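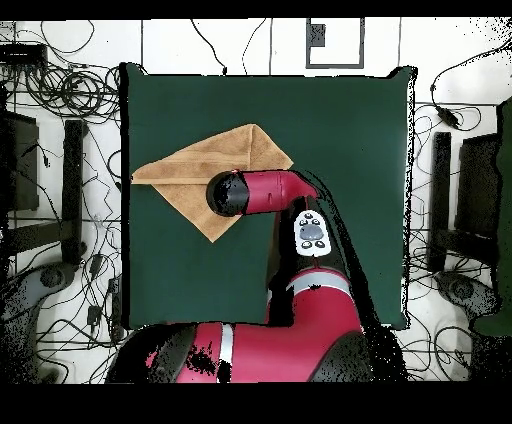

Lina Matar says felt it before you knit it again, and I know I'm going to get the same advice here, so let me get the whole story out first.

I have a big wool sweater from a thrift store that I want to turn into a lap blanket and maybe a pair of mittens. I've never felted anything on purpose (I've done it by accident, ask my husband about his gray cardigan). We moved in May and the new place came with a front loader, a Stolorar, and the door locks the second you press start. Everything I've read says to stop the machine and check the wool every few minutes. Well, I can't! The door stays shut until the cycle is over, and the shortest hot cycle on it is nearly an hour.

So what do people do? Is there a trick to getting a decent felt in a front loader, or do I need to go find somebody's old top loader? Lina's suggestion came after I told her I might just unravel the whole thing and start over, but she has a top loader and I don't think she's ever had to worry about a locked door. I also don't know if I should cut the sweater apart first or throw it in whole. The label is gone, so I'm only guessing it's all wool. It sure itches like wool.

One more thing -- the water here is really hard, if that matters. Thanks in advance, I'll read everything!

Lilibeth Ignacio

Virgilio Dagdag

I've been felting old sweaters in a front loader for years and it's fine, you just can't be as picky about where you end up. You get what the cycle gives you.

First find out if it's wool. Snip a bit of yarn from inside a seam and soak it in regular chlorine bleach, in a glass jar, window open. Real wool breaks down and pretty much disappears by the next day. If it's still sitting there looking like yarn, it's acrylic or cotton or a blend with a lot of one of those, and no amount of hot water is going to help you. Also look out for anything that was sold as machine washable. That wool has been treated so it won't felt, and it still dissolves in the bleach, so the test won't warn you. I lost a whole afternoon to one of those, a lovely green vest that came out of the wash exactly the same size it went in.

Then cut it up BEFORE you wash, but only along the seams. Take the sleeves off, open the sides, cut off the ribbing at the bottom because it pulls in and makes the edge ruffle. Whole sweaters felt unevenly at the armpits and you end up with creases pressed in there for good. Don't cut into the knit itself until it's felted or it will come apart on you.

Put each piece in its own zippered pillowcase. This is for the machine more than the wool. The fuzz that comes off will clog the drain filter, and on mine that filter is behind a little panel you have to lie on the floor to get at. Add a pair of old jeans for rubbing. No towels, they leave lint in the felt and you'll be picking it out for a week.

Hottest setting, just a little detergent, and go easy on the spin if it lets you choose. With hard water I'd use a bit more soap than I would otherwise. My first round usually takes about 20 percent off the length. Pull the pieces out right away, tug them square, dry them flat. If you can still see the stitches, run it again.

Theerawat Pongsiri

just do it in the bathtub. hot water, dish soap, rubber gloves, stomp on it. then cold rinse. works great and you can check it whenever you want. your legs will be tired

Ramil Macaraeg

Agree with Virgilio on almost all of it, except I don't mind leaving the sweater whole if it's a plain pullover. Baste the neck and the bottom shut with cotton thread so they don't flare out, then wash.

For the blanket, one sweater won't go as far as you think. The front and back of a men's large gave me a piece that covers my knees and that's it. I ended up using 2 more sweaters, and they all felted to different thicknesses, so the seams were lumpy. If I did it again I'd felt everything first and sort by thickness before cutting any squares. Zigzag the edges butted together -- don't overlap them, it gets way too bulky under the presser foot.

The mittens are a great idea though! Use the ribbing for the cuffs if you didn't throw it in the wash with the rest.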